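Stencombe Surface Cleaner Concentrate
Supplied by Graseven Facility Products

Stencombe is a concentrated neutral cleaner for tabletops, counters and other hard, washable surfaces in schools, offices and public buildings. It is diluted with cold water before use and leaves little residue when applied at the stated strength. The product is unscented and contains no dye.

Pack sizes
Stencombe is sold in 1000 ml bottles and in cartons of 2 refill containers. Empty bottles may be refilled. Replacement caps and labels are ordered separately under the Cotuvness accessory range.

Directions for use
Remove crumbs and dust with a dry cloth. Apply the diluted product to a damp cloth and wipe in overlapping strokes. Change the cloth when it is visibly soiled. Do not spray directly onto electrical equipment.

Suitable surfaces
Laminate, sealed wood, painted metal, glazed tile and most plastics. Unsealed stone, waxed wood and bare aluminum should not be treated. On glossy white tabletops, smudges and faint lines are easiest to find where light falls across the surface at a low angle. 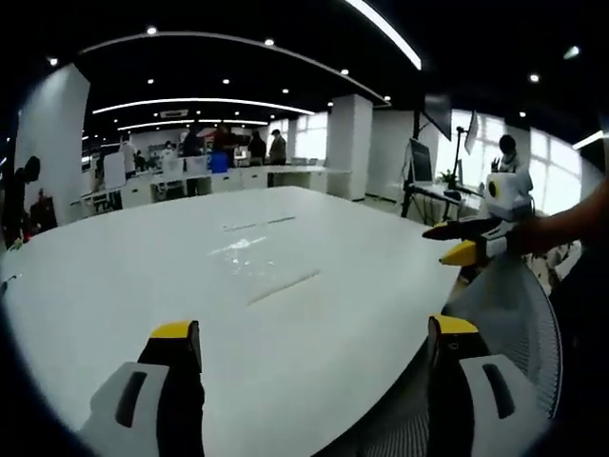 Storage
Keep the container upright and tightly closed, away from frost and direct sunlight. Opened bottles should be used within one year.

Ordering and inquiries
Institutional orders are handled by Elīna Strazds. Safety data sheets are available on request from Dzintra Žukauskas at the Dambrauskienė warehouse. Prices were last revised on 17 March 2025 and exclude delivery.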